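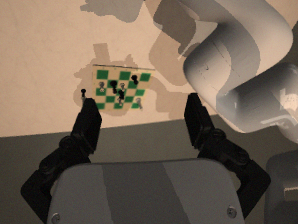
Wrist view, chessboard task. Fingers open, board to the left of center.

4. Recording your first demonstrations

By now you have Trullach running, the arm loads when you open a scene, and the Fonville hand controller is paired (if the light on its handle is still blinking, go back to section 3 and finish pairing first). This is the section we've been looking forward to writing. You are going to pick up the controller, move a chess piece with the simulated arm, and save what you did so that a policy can learn from it. The first good recording is a great feeling!

The task in this section is simple to say: pick up one chess piece, carry it to another square, set it down upright, and back away. It takes a surprising amount of care to do well by remote control, so give yourself a relaxed hour for it. Friday afternoon works nicely.

4.1 Before you start

You will need:
The Fonville hand controller, charged
A chair at a height where your forearm can rest on the desk
The chessboard scene, which comes with the starter pack
Free disk space for the session folder

Note: If you installed the starter pack before May, download it again. The older chessboard scene had heavier pieces, and recordings made with it don't mix well with new ones.

Set the chair before you set anything else. People tend to hold the controller up in the air like a flashlight for the first few minutes, and then their arm gets tired and the recordings get shaky. Rest your elbow and work from the wrist.

4.2 Getting comfortable with the wrist view

Trullach opens in the wrist view. You are looking along the gripper toward the table, so the two black fingers come up from the bottom of the screen and the gray gripper body sits between them. When you move your hand forward, the whole view moves with you. It feels odd for a minute or two, a bit like walking around with your nose against a camera, and then it clicks.

1. Press the side button once to take control. The status bar turns green.
2. Move your hand slowly left and right. Watch the board slide the opposite way across the view.
3. Move your hand forward and back. Stop while you still have clear table between the fingertips and the board.
4. Squeeze the trigger halfway and let go. The fingers close part of the way and open again.
5. Turn your wrist a little in each direction. The board will tilt on screen.
6. Press the side button again to release control. The arm holds its position.

Do this until you can stop the gripper where you want it. Nothing is being recorded yet, so wander around as much as you like.

Tip: Shadows are a real help with depth. As the fingers come down toward the table, their shadows and the fingers themselves draw closer together. With the lighting left on its default setting, you can judge height from this much better than from the size of the pieces.

Caution: Don't switch the lighting preset halfway through a session. Varied lighting is good for training, and section 6 shows how to add it properly, but a change in the middle of a batch makes recordings hard to compare.

4.3 Choosing a piece

Pick an easy one for your first try. Look for a piece with free space on both sides, wide enough for a finger to come down without touching anything. Pieces near the edge of the board are usually friendlier than pieces in the middle of a group.

A piece standing on the table beside the board is fine for practice too. You can approach it from almost any direction, and if you knock it over you haven't disturbed the rest of the layout.

Color matters more than you might expect. Black fingertips in front of a black piece can be hard to tell apart, especially when a shadow lies across both. Start with a light piece, get your confidence up, and then move to the dark ones. You do want both in the final set – a policy that has only ever been shown light pieces may hesitate over everything else.

4.4 Recording one demonstration

Each recording is called a take. A take can run for up to 60 seconds, after which Trullach stops it and asks whether to keep it. Most people finish well inside that once they have warmed up.

1. Open the chessboard scene and choose New session. Type a name you will recognize later.
2. Press Reset scene. The pieces go to a fresh layout.
3. Decide which piece you will move and where it will go. Decide both before you touch the controller.
4. Click the piece, then click the target square. Trullach stores these as the goal of the take.
5. Press the side button to take control, then the top button to start recording. You will hear one short tone.
6. Open the fingers fully and move until the piece is centered between them.
7. Lower the gripper in one smooth motion. Stop when the fingertip pads are level with the upper half of the piece.
8. Squeeze the trigger until you feel the controller buzz. The buzz means both pads have made contact.
9. Lift straight up until the base is clear of the tallest neighbor.
10. Carry the piece to the target square and pause for a moment above it.
11. Lower it, release the trigger gently, and raise the gripper straight up before moving sideways.
12. Press the top button to stop. You will hear two tones.

Step 11 is where most first takes go wrong. The piece is down, you're pleased with yourself, and you swing the arm away while one pad is still touching. Over it goes! Straight up first, every time.

Note: If the controller buzzes and the piece still slips, you gripped too high. Reset and try again with the pads a little lower.

4.5 Working close to other pieces
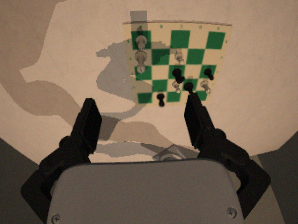 Tight spaces are the most valuable part of a training set, and also the part where your own hand needs the most patience. A finger that looks safely out of the way may be nearer than you think, and the one you forget is usually the one on the far side from the piece you're watching. With the gripper at the edge of the board like this, the right fingertip is very close to the base of a black piece, while the left one points toward the lower-left part of the board. If you drove straight forward from here, the right finger would be the one to worry about. Lift first, then go in over the top.

To approach a crowded part of the board:

1. Raise the gripper until both fingertips are higher than the pieces.
2. Move in over the board at that height.
3. Turn your wrist so that the fingers will come down in the gaps. Diagonal gaps are often the widest.
4. Close the fingers partway, leaving only the room you need for the piece.
5. Lower slowly. If either finger touches a neighbor, lift, turn a few degrees, and lower again.

You don't have to throw away a take in which you lifted and tried again. Please keep those! A calm correction shows the robot how to get out of an awkward spot, and it will find itself in awkward spots. Liis Vanags, who recorded most of the starter set, leaves her second attempts in whenever the piece ends up standing on the right square.

Caution: Stop and discard the take if a piece falls off the board or lands on its side. Trullach can't yet label these cases, and the recording will be stored as if it had gone well.

4.6 Keeping or discarding a take

After each take, the review window opens with the wrist view on top and the finger opening plotted underneath. Play it at double speed and look for these problems:

Long waits where the arm isn't moving. Use Trim to cut them from the beginning or the end. Don't trim from the middle.
Sudden jumps. These come from a lost controller signal. Discard the take.
A trigger line that wobbles during the carry. Your finger was probably getting tired. Keep the take if the piece stayed in the grip, and have a break before the next one.
The wrong piece or the wrong square. If you moved a different piece on purpose, edit the goal to match. A tidy recording with the wrong goal does more harm than a clumsy one with the right goal.

Press K to keep or D to discard. Discarded takes stay in the session's trash folder until you close the session.

4.7 How many takes?

Record 7 practice takes first and discard all of them, even the pretty ones. Your style changes fast at the beginning and you will be much steadier afterward. Then record 48 takes to keep, pressing Reset scene before each one so that the layout changes. That is enough for the small policy in section 5 to start reaching for the right piece, and watching it do so on its own for the first time is wonderful.

Spread your choices around. Use near and far squares, light and dark pieces, open areas and crowded ones. Try to keep your general method the same throughout, though. If you lift high in half of the takes and skim over the pieces in the other half, the policy may settle on something in between and plow through the board.

Two people can share a session. Each should enter a name under Operator before recording, so that the takes can be sorted by operator later. Aigars Ots wrote the sorting tool and would like to hear from anyone whose two operators are left- and right-handed, as he is still collecting examples of that.

4.8 Saving and exporting

1. Choose Session, then Close and pack. Wait until the progress bar is full.
2. Check the summary for takes marked with a yellow flag. These have a missing goal or a gap in the signal.
3. Fix or remove the flagged takes.
4. Choose Export, then Awasthi format.
5. Pick a folder outside the Trullach program folder. Updates replace everything inside it.

Leave the original session on disk even after the export has finished. The exported copy doesn't include the discarded takes or your trim marks, and you'll need the session itself if you decide to add more takes in section 6.

Next: Section 5, Training on your own recordings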